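News Reviews Events Jobs Contact
Tech > Software > Robotics

Trindora says its planner can tidy a drawer. We'd like to see the bad runs

March 17, 2022

Trindora has released Gosling, a planning package that it says can learn small sorting jobs from people holding a pair of grippers. The firm claims 55 demonstrations are enough for a new task. That figure comes from its own tests, and the failed attempts haven't been published.

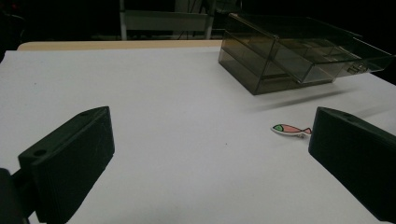
Stuvell, which sells a rival planner, was quick to respond, saying that a low demonstration count means little until the same software is tried on a different table with different objects.

It's a fair point. Gosling looks for an object, picks a place to hold it and plots a path to the storage box. Smoky see-through plastic is a hard test for the first step — camera software often struggles to decide where a clear wall begins. 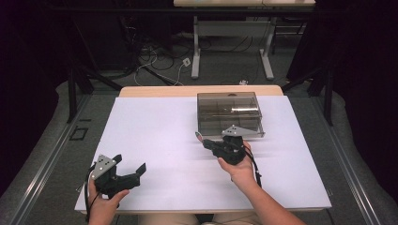 Two hand-held grippers at the storage box.

Trindora's notes have plenty on path planning and far less on perception. They list 9 settings for grip and speed, and two of those must still be tuned by hand for each new object. That sits badly with the word "automatic" on the product page.
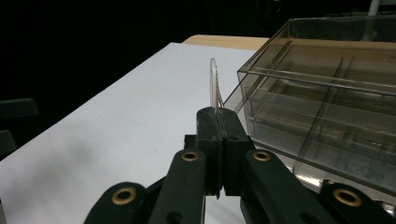

Thin, flat items are where the tuning matters most, and the notes give no success rate for them at all. A single average across every object could hide a lot.

The package is free to try until September. Pricing after that hasn't been announced, and neither has a date for the full test logs.

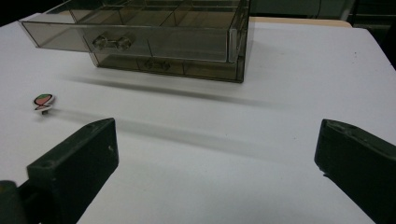 Purico, writing under the release notes, asked for the logs before the price: a planner that can't report why it missed is no use on a night shift.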